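3.2 Printed brick and the claim of realism

Suppliers of printed wall coverings say that people take them for masonry. We doubt that the evidence goes as far as the claim. Most of it comes from catalog photographs, judged once and from one distance.
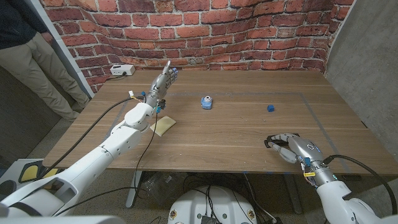
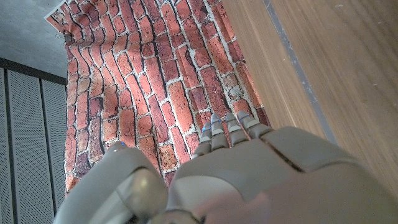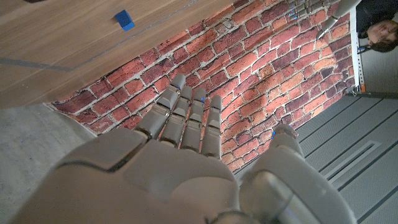
Figure 7. Red brick pattern in three views.

Postow, 13th December

Azimi and Lenihan showed 60 adults in Pridden a set of sample panels and asked whether each was real. The headline result favors print. But the panels were seen for 30 seconds under even light, and no one was allowed to touch them. A tenant lives with a wall for years.

The Woo scale, used to score the answers, has a further weakness. It runs to 100 and treats "looks like brick" and "is brick" as points on one line. A person may admire a pattern and still know it is ink. When the Pladix panels were shown again in May, several high scorers said just that.

We therefore keep the two questions apart in what follows, and give no weight to scores taken from photographs alone.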